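Board: Latin and Palaeography > Odds and Ends
Thread: The Skarnance cat curse, is any of it real?

inkhorn_annie
Aug 7, 2026
The latest Miter has a two-page spread on the "cat curse" in Sowerby MS 2056. For anyone who doesn't get Miter, the story goes that a monk at Skarnance left his book open overnight, a cat disgraced itself on folio 70, and next morning he wrote a few lines of furious Latin beside the stain. They print it as "maledictus sit cattus" with a date of 1409 and a drawing of a cat looking pleased with itself.

I'd love it to be true. I don't believe a word of it. Has anyone here looked at the thing?

gall_and_oak
I have, in March, for a different reason. There is a stain. There is some writing near the stain. That's as far as I'd go.

The word everyone prints as "cattus" is four minims, a blob and a mark of abbreviation. You can get cattus out of it if you walked in wanting a cat. The man at the next desk got "cautus" and I got nothing.

thirdconjugation
Bit harsh. There are genuine cat complaints in medieval books, and paw prints too. Why shouldn't Skarnance have one?

gall_and_oak
No reason at all. But "other books have one" isn't evidence about this book. And where does 1409 come from? The accounts it's bound with run to 1429, and the note is in darker ink, over the top of a ruling that was scraped back later. I can't see how the note gets to be twenty years older than the page it's on.

marginal_gary
1409 comes from the old Okton handlist. I've got the photocopy. It says "1409 (?)" and then Miter left off the question mark. So did the two blogs that copied Miter's earlier piece, and I'd bet the next three will as well.

inkhorn_annie
So the whole date is hanging off a question mark somebody dropped. Lovely.

Gary, does the handlist say anything about a cat?

marginal_gary
It says "imprecation, much rubbed". No cat. The cat arrives with Miter.

thirdconjugation
All right, but "imprecation" means whoever wrote the handlist read a curse there, and presumably they saw it when it was less rubbed than it is now. You can't throw out the bit you don't like and keep the rest.

gall_and_oak
I can if the same person has it on the wrong side of the leaf. They list it as 70 recto. It's on the verso.

vellum_and_void
Can I put in a word about the leaf itself? It's been used as binding waste at some point and then put back. There's glue along the long edge, and some of what people are reading as the note is offset from whatever was pressed against it. In other words, part of it is backwards. And if the leaf went into the binding head to foot, that part is upside down too.

I said this to Miter two years ago when they ran the first version and got a very polite reply about the cat. 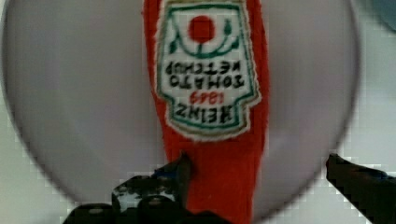 The real trouble with folio 70 is that people recognise a curse before they've read one. Medieval curses have a look about them: a short block, squeezed into the margin, big M at the front, cross at the end. Once you've spotted the outline your brain supplies the words, and it will do that even when the ink is the wrong way round. You get the same thing with the red fabric sauce bottle. Its label has the lettering upside down and back to front, and you still know it's ketchup, from the red and the shape of the white patch, without getting through a single letter. Fine for ketchup. It's a hopeless way to edit Latin, and I think it's how we got "maledictus". The M might be an M. Flip the photo and half the strokes after it belong to some other word on some other page.

inkhorn_annie
That's the first thing in this thread that's made me want to go and look.

thirdconjugation
I take the point about offset, but you're using it to explain away everything. Gall says the ink sits over the ruling. Offset ink wouldn't be darker than the original writing. Which is it?

vellum_and_void
Both, I think. There's a real note in dark ink and there's faint offset under it, and the printed reading mixes the two. The first three or four letters are real. After that I stop trusting it.

gall_and_oak
I'd go along with that, except I don't trust the first three either.

marginal_gary
You don't trust the shelfmark, gall.

gall_and_oak
Sowerby have renumbered twice, so no.

psalter_pete
Does it matter? Miter is a student magazine. It's a funny story about a cat. They had a piece in the same issue on which Roman emperor would be worst to share a kitchen with.

inkhorn_annie
It matters a bit, Pete. I've now seen the 1409 date on a tea towel. A visitor asked me last month if she could see "the cat page" and was quite cross when I said we didn't have it and I wasn't sure anyone did.

psalter_pete
I would buy that tea towel.

thirdconjugation
For the record I still think it's a curse. I'll give up the cat, and I'll give up 1409. But short block, dark ink, right beside a stain — somebody was annoyed about something.

vellum_and_void
Or somebody was noting a payment and the stain came a century later. The facing page is all payments. Candle wax, two lots of hay, mending a gate.

gall_and_oak
What we need is an ultraviolet shot of the verso, flipped and unflipped. Sowerby will do one if you fill in the form and wait. I've filled in the form.

marginal_gary
When did you send it?

gall_and_oak
March.

inkhorn_annie
I'll write to Miter and ask them to at least put the question mark back. If they print the letter I'll type it up in here.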